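Chapter 7: When the Gripper Lets Go (and When It Won't)
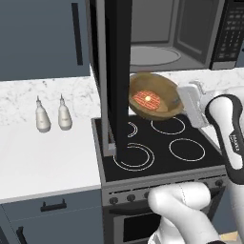

Birgit Schmieder

Most of us, when we think about a robot failing, picture something loud. An arm swings where it shouldn't, an alarm goes off, somebody hits the red button. I have been around these machines for a good part of my working life, and I can tell you that the failures that taught me the most were quiet ones, the kind you might miss if you had turned away to pour yourself a coffee.

I would like to begin this chapter with one of those. The task came from a kitchen series that our group ran in simulation under the name Ova, and it sounds almost too simple to write down: take a bowl with a piece of food in it, lift it across the stove, and set it inside the open microwave. You or I would do it half asleep. The arm did it well, too, in 400 runs out of 422, and we were all rather pleased with ourselves (there was cake, I believe). Then one Sunday I sat down with the other 22, and the cake seemed a bit early.

Have a look at the bowl over the back of the cooktop. The gripper holds it by the rim, on one side only, so all the weight of the food sits out beyond the fingers. Now look at the microwave door, which hangs open and reaches down to the cooktop. Our planner, Birnik, knew perfectly well where that door was. What it did not know was that the bowl had become part of the arm! As far as its collision check was concerned, the hand was still empty, and it happily chose paths that left room for the fingers and no room at all for what they were carrying.

In most of the 22 bad runs the rim brushed the door and the bowl turned a little in the grip. The force reading jumped for a moment and settled again, well under the stop limit we had set, and the arm carried on toward the microwave as if all were well. In a few runs the bowl tipped and the food slid out onto the glass, and even then the log said "placed," for the gripper had reached its goal and opened on schedule. I still wince a little at that word.

You will meet three ideas in the pages ahead that grow out of this small mishap. The first is the attached object, meaning anything the robot holds and must plan for as if it were its own hand. The second is slip, and how to notice it early with very ordinary sensors. The third is the gap between a finished motion and a finished task, and there we will spend the most time, with plenty of worked problems and a second case from a packing line.

Before you turn to Section 7.1, please take a sheet of paper and write down how you would check that a bowl had really arrived where it was meant to go. Keep the sheet. We will need it again in Section 7.4.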